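Mon projet de fin de semestre : cataloguer la collection Van Damme

Rapport remis le 3 décembre

Quand il a fallu choisir un sujet, j'ai pris les timbres, et tout le monde dans le groupe a cru que je plaisantais ! J'ai grandi avec des albums sur la table du salon, alors inventorier un vrai fonds, même petit, ça me tentait depuis longtemps. Le fonds Van Damme, c'est 1 024 timbres achetés en lot par le club philatélique de Benport, rangés dans deux classeurs et une quantité de pochettes cristal sans la moindre étiquette.

J'ai commencé par trier par pays, puis par thème (fleurs, trains, animaux, sports), et j'ai vite compris que les deux classements se marchaient dessus. Un bloc-feuillet sur les orchidées émis pour un anniversaire postal, on le met où ? J'ai gardé le pays comme entrée principale et le thème en seconde colonne du tableur.

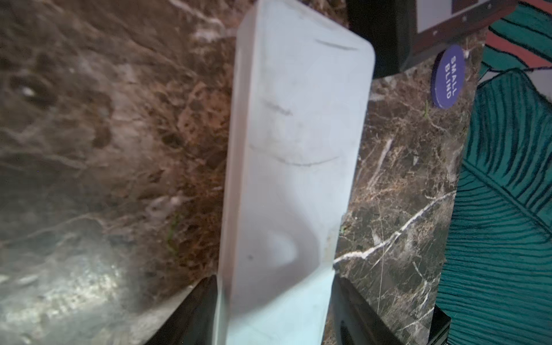 Comment reconnaître deux tirages d'un même timbre ?
Par la dentelure d'abord, avec un odontomètre, puis par le filigrane et la nuance du papier, en comparant les deux exemplaires à la lumière du jour.

C'est la partie qui m'a pris le plus de temps. Sur les 624 timbres oblitérés, 116 m'ont obligé à ressortir le catalogue Driltunham, et pour certains je ne suis toujours pas sûr de moi – surtout les petites valeurs d'usage courant, réimprimées pendant des années avec des encres qui changent à peine. J'ai mis un point d'interrogation dans la fiche et je suis passé à la suite.

Pour la base de données, j'ai utilisé Amen, le logiciel que le club avait déjà. Il est un peu vieillot, la recherche par année plante dès qu'on laisse une case vide, mais l'export fonctionne bien et on peut joindre un scan recto et un scan verso. 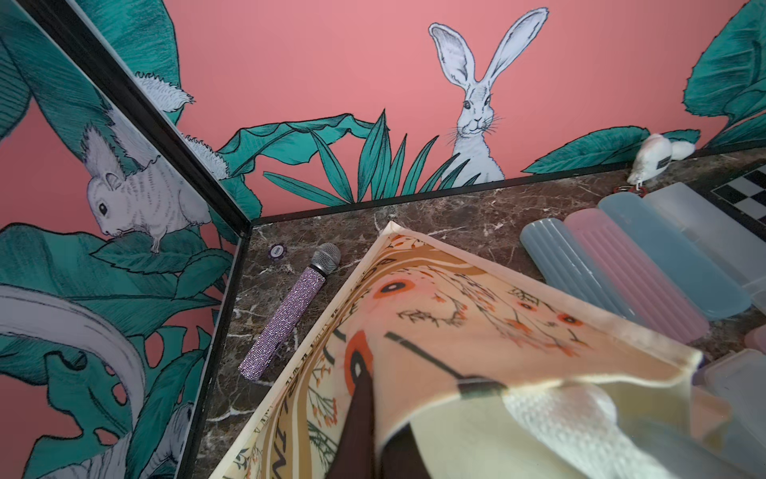

Les séries animalières sont de loin les plus complètes, et ce sont aussi celles que j'ai préféré saisir (j'avoue que j'ai traîné exprès sur les oiseaux !). Les séries sportives, elles, ont presque toutes un trou, souvent la plus forte valeur faciale.

Il me reste à vérifier les surcharges et à refaire les scans du second classeur – trop sombres, j'avais mal réglé le contraste. Je compte m'y remettre pendant les vacances.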